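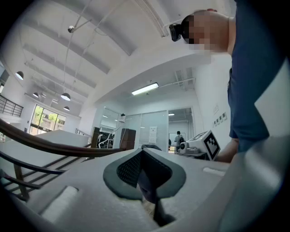

Upwind in chop with a tired main: recut or replace?
Forum: Keelboats and Trailer Sailers

leewardly
Posted Sunday, September 13, 2026
Season's nearly on us and I've finally had the mainsail out of the bag. It's the Drosis one that came with the boat, and it has the shape of a shopping bag with a blackbird in it. Fine in flat water. Anything over 8 knots with a bit of slop off Orau Point and I'm heeling like mad, going sideways, and being passed by people eating sandwiches.
Local loft will recut it for $1258. New one from Fondisis in plain Dacron is $1776, battens extra. Boat's worth not much more than either. What would you do?

mudbank_regular
New sail. You can't recut cloth back into being young. I've tried it on two mains and a spray jacket.

Tiller_Extension
Disagree with mudbank. Depends where the draft has gone. If it's crept aft but the cloth still has some crackle, a good loft can take a fair bit out of the luff and you'll get a few seasons. If it feels like a tea towel, save your money.
How much cunningham are you using? And please don't say "what cunningham".

leewardly
What cunningham.
There's a cringle there. I'd assumed it was decorative.

Tiller_Extension
Right. Before you spend a cent, run a bit of line through it with a 3:1 and pull until the creases off the luff go away. Backstay on, outhaul out to the band, traveller down a touch in the gusts. Then come back and tell us it's still slow.
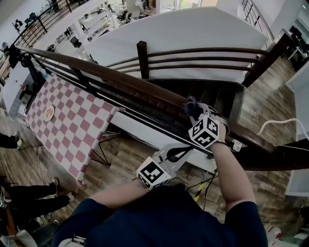 gybe_ho
Seconded on the traveller. Most people round here have theirs seized in the centre by August and then blame the sailmaker. Soak the car in fresh water, work it back and forth, and check the end stops while you're down there, as mine were held in by optimism.

mudbank_regular
So the advice is to put $40 of string on a dead sail. Good-o. He'll be back in a month asking about Fondisis again.

Tiller_Extension
He'll be back in a month knowing whether he needs it. You bought a carbon tiller before you'd washed your hull, so I'm not sure I'd take your shopping list to the chandlery.

mudbank_regular
It's a very nice tiller.

xie_owner_sth
I have the same rig on a Xie 22. Recut my main three winters ago and was happy with it for racing in light stuff, less so in a breeze. The leech flutters like a bus ticket unless I haul the leech line to death, then it hooks. If I had my time again I'd have gone new and kept the old one for cruising and for teaching the nephews to reef.
Check the $1776 includes reef points too. The cheap quotes often have one row, and it's at a height useful to no sailor I've met.

leewardly
Just rang. One row of reefs. Second row is extra, as are the battens, the numbers and, I suspect, the thread.
OK, plan is: cunningham first, free up the traveller, go out with the Wednesday mob and see. If I'm still behind the sandwich boat I'll order the new one.

gybe_ho
Be warned, the sandwich boat has a new jib.

leewardly
Of course it does.

Tiller_Extension
Mark the cunningham line with a pen once you find a setting you like. And ease the mainsheet in the chop, you want a bit of twist. Strapping it in hard is how you go sideways.

mudbank_regular
Or buy a sail.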